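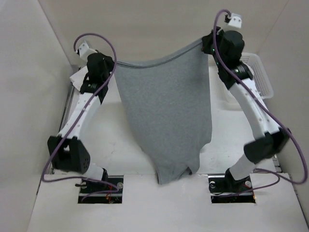 MONTOYA, November 29, 2025

If you have stopped by our end of the hall at any point this fall, you have probably seen a gray piece of laundry hanging between two robot arms and one of us standing next to it with a cup of coffee, looking hopeful. Several of you have asked what we are up to in there, and I have been promising Noelia Nieto a proper write-up for the newsletter since October, so let me try to tell it the way I would over lunch.

The project is called Turirach, and it is about getting a pair of arms to fold clothes that arrive in a heap. People have been working on folding for a long time, and once a shirt is lying flat with its sleeves out, the folding part is pretty manageable. The trouble is everything before that. A shirt in a heap can look like almost anything, and a policy that has learned from tidy starting points gets lost very quickly when the collar is buried somewhere underneath.

Our approach, which began as a scribble of Ye-seo Hyun's on the back of a travel form, is to split the job at the moment when the garment is hanging from both grippers. We call it the hang. One policy has the single task of getting from a heap to a good hang, with a gripper at each end of one edge and the cloth dropping down between them. A second policy takes over from there and does the laying down and the folding. In between sits a small network that looks at the cloth and gives the hang a score. If the score is poor, the arms put the garment down and try again, and the second policy never has to deal with it.

That little scoring step is where most of the work went this year, and I want to give Darmawan Nugroho his due for it. Our first version was trained on whether the top edge was straight, which sounded sensible to all of us. What we got was a robot that pulled and pulled! It had learned that a tight edge scored well, and it would happily stretch a collar until one side popped loose. Darmawan went back and labeled the hangs by what happened afterward, so a hang counted as good if the fold that followed it was good. With those labels the network turned out to be quite relaxed about a bit of sag along the top, and it doesn't mind the bottom of the cloth resting on the floor in a bunch either. What it does care about is whether the two grippers have hold of the same edge. A sleeve at one end and a hem at the other gets a very low score indeed, as it should.

Now for the results, which I am trying not to crow about. We ran 238 trials from a heap, using shirts the policies had not trained on, and 93 percent of them ended in a fold that Simone Amaral was willing to accept. (Simone folds her own shirts like a department store, so please take that as a strict standard.) The older single policy, trained on the same demonstrations from start to finish, did a good deal worse on the same shirts, and most of its failures came early, before there was anything resembling a fold to judge. When ours fails, it is usually a double layer: a gripper closes on front and back together on one side and only the front on the other, and from the outside the hang looks perfectly fine. We don't have a good answer for that yet. Kristaps Ots thinks a gentle shake before scoring would show it up, and he has been writing the motion for it this week.

There is a cost in time as well, and I should mention it. A retry is slow, and our limit is 4 of them before the arms give up and start over with a fresh heap. Most shirts need one or none, but thick cotton with a stiff collar can use up the whole allowance, and you will want to have brought something to read.

Next up are towels and long-sleeved shirts, and after that we would like to see whether the same scoring idea carries over to the Zevance setup across the courtyard, where the arms are mounted farther apart. The write-up is in draft, and Ye-seo is happy to share it with anyone in the building who will send back comments. We could also use more shirts, in any size and any condition short of holes. Plain colors and patterns are both welcome, and you can leave them in the box outside the lab door.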